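Home Docs Data Models Changelog Contact

# Trerkel-Cloth: wrist-view demos for thin fabric, data card

June. Maja Jabłońska

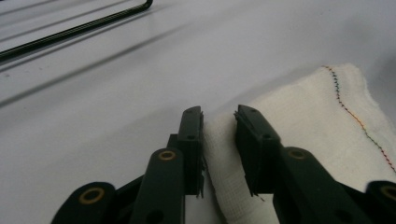
What is the smallest useful subset if I only want to check that my loader works?

Take the `mini` split. It has 81 episodes, same folder layout as the full set, and every field in the schema turns up in it at least once.

## What this is

Demonstrations of picking, lifting, folding and laying out thin cloth, recorded with a hand-held gripper. No arm in the loop at collection time. Policies get trained on the wrist view plus the gripper pose and then run on an arm with the same fingers.

Full set: 2,016 episodes after filtering. Mostly gauze and muslin, some cotton offcuts. Gauze is the hard one and the reason the set exists. Older cloth sets we tried were all towels and T-shirts, and a policy trained on those goes in too deep on anything thin and pushes it along the table.

Paper draft is with Ornella Lo Presti for edits. Cite the card until then.

## Tasks

- `edge_pick`: close on one layer at a free edge, lift clear
- `edge_pick_folded`: same but the cloth starts bunched or folded over
- `flatten`: from bunched to flat, any number of grasps
- `half_fold`: flat to folded once, edges within tolerance
- `carry`: pick, move to the marked zone, let go

`edge_pick_folded` is the one to report if you only report one. Numbers on `flatten` swing a lot with how the cloth was dropped, so give the seed list.

## Splits

`train`, `val`, `test_seen`, `test_cloth`, `mini`

`test_cloth` holds fabrics that do not appear in train at all. `test_seen` has the same fabrics as train, different start states. Please dont tune on `test_cloth`. `mini` is drawn from train so don't evaluate on it either.

Splits are by session, so frames from one sitting never end up on both sides. v0 split by episode and the val numbers were far too kind. If you have v0 results, rerun.

## Fields

- `rgb`: wrist view, one stream
- `pose`: gripper pose in the session frame, position then quaternion, w first
- `width`: finger opening in metres, measured at the tips
- `phase`: approach / close / lift / move / release, hand labelled
- `layers`: layers held after close. 0, 1, 2+ or unknown
- `ok`: task success, judged by the operator, then checked by a second person
- `fabric_id`: see `fabrics.csv`

Pose is in the session frame. Not the table frame. The transform is in `session.json`, and some sessions were recalibrated half way, in which case there are two entries with start times. Use the right one. The loader does this, hand-rolled scripts usually miss it.

`width` drifts slightly over a long session. Zero is re-taken at the start of each episode, so trust differences inside an episode more than absolute values across them.

## Method, short version

Baseline is a diffusion policy on the last two frames and width. What we add is a layer head: small classifier on the same features, trained to predict `layers` from the frames just before close. At run time, if the head says 2+, the policy backs off, shifts sideways along the edge and tries again. Cap on retries is 2, after that the episode counts as failed.

That's it. No force sensing, no depth.

We tried the head as an auxilliary loss only, no retry. Helped a bit on muslin and did nothing for gauze that we could separate from noise. The retry is where the gain is.

## Results

On `edge_pick_folded`, gauze only:

- the layer head with retry beats the plain baseline on both test splits
- gap is wider on `test_cloth` than on `test_seen`
- on cotton the two are level, so if your fabric is thick don't bother

Per-seed tables are in `results/`. Rollouts were done on the arm at Sallaron, and then repeated on the Dönmez bench with a different operator resetting the cloth. Ordering of methods held on both. Absolute rates did not match, the Dönmez bench comes out lower on everything. Could be lighting, could be how people drop cloth. Unresolved.

Training size: gains flatten out at some 700 episodes for `edge_pick`. `flatten` was still improving with the lot, so more data would probably help there.

## Known problems

- Fingertips hide the contact point in the last few frames before close. The head has to guess from what comes before. Labels for `layers` were made with the lift frames in view, the model doesn't get those.
- White cloth on pale table is over-represented. Colour jitter in training helps, but a dark table is still a bad day.
- Shadows. One batch of sessions has hard side light and the policy sometimes goes for a shadow edge. Flagged `side_light` in `session.json`.
- `layers` = unknown is not random, it's mostly very crumpled starts. Dropping those rows makes the task look easier than it is.
- Operators are nearly all right handed, approach directions are skewed. Mirror augmentation is on by default, remember to mirror the pose as well.
- A few episodes in `carry` end before release. Marked `truncated`. Keep for phases, drop for success rates.

## Loading

```
pip install -e .
python -m trerkel.fetch --split mini
python -m trerkel.check --split mini
```

`check` compares hashes and looks for gaps in the pose stream. Run it before you write to me, please.

If you get `KeyError: calib_1` you are on an old loader with new data. Pull.

Prasar export (`--format prasar`) works for train and val. Test splits not done yet, the `layers` field gets lost somewhere and I haven't had time to look at it.

## Not for

Anything medical. Gauze was picked for being thin, floppy and cheap, and nothing was kept sterile or handled the way a ward would. Also not a good set for whole garments: no sleeves, no holes, no pieces bigger than the table.

## Changes

- v1.2: second check on `ok`, a handful flipped. `side_light` flag added
- v1.1: session-level splits, all numbers redone
- v1.0: added `half_fold`, dropped the worst pose tracks
- v0: do not use

## Contact

Data and loader: Maja. Paper, method questions, results tables: Ornella. Issues on the tracker get read before email does. Put the session id in, and the output of `check`.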